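# Where Did I Put It: Shared Storage and Lost Objects in a Student House

Pouran Yazdani
Submitted 5th December

## 1. Why this topic

My original proposal was on city zoning. Then I spent most of July looking for a can opener, and the proposal changed.

The question is simple enough: when several people share a kitchen and a hallway, does giving objects a fixed home cut down the time spent looking for them? The storage companies say yes, but they would. I wanted to hear it from people who have to live with the baskets.

## 2. Method

I handed out a paper survey in two student houses, Kulora and Tindberg, and got 37 back. One was filled in entirely in green marker and answered a different set of questions -- I kept it in, as the handwriting was clear.

Kulora then got open baskets with labels. Tindberg got nothing, and was told it was the control group, which it took as a compliment. Both houses kept a search log on the fridge for 50 days. You wrote down what you were looking for, where you looked first, and where it was. Swearing was optional but well represented.

## 3. Results

The logs held 86 searches in total. Kulora had 37 of them and Tindberg had 49, so the baskets won, though by less than I had promised my advisor.

The most common first place to look was "where it should be." The most common place to find it was a bedroom. Tindberg's scissors appear in the log so often that I considered giving them their own section.

Labels did less than expected. People in Kulora read them for the first week and then went by habit, so a basket marked BATTERIES held tea until the end of the study, and everyone knew to look there for tea. Seeing into the basket seemed to matter more. Bustos, the solid-lidded bin someone had named after a cat, swallowed four phone chargers and was retired.
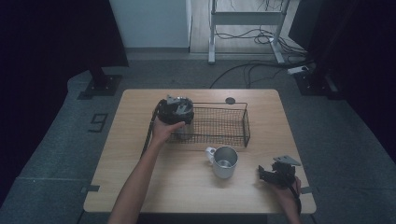 *Fig. 1. A canister at one end of a black wire-mesh basket.*

## 4. Problems

Two houses is a small sample. Kulora is also the tidier house, and was before I arrived. The log relied on people finding the pen, and the pen accounts for three entries.

I had planned to add a third house, Prerska, but its residents voted against having a chart on the fridge. There was no room on the fridge anyway.

## 5. Next steps

I would run it again with the houses swapped, and tie the pen to something. Tindberg has asked to keep its log going. The can opener is still missing.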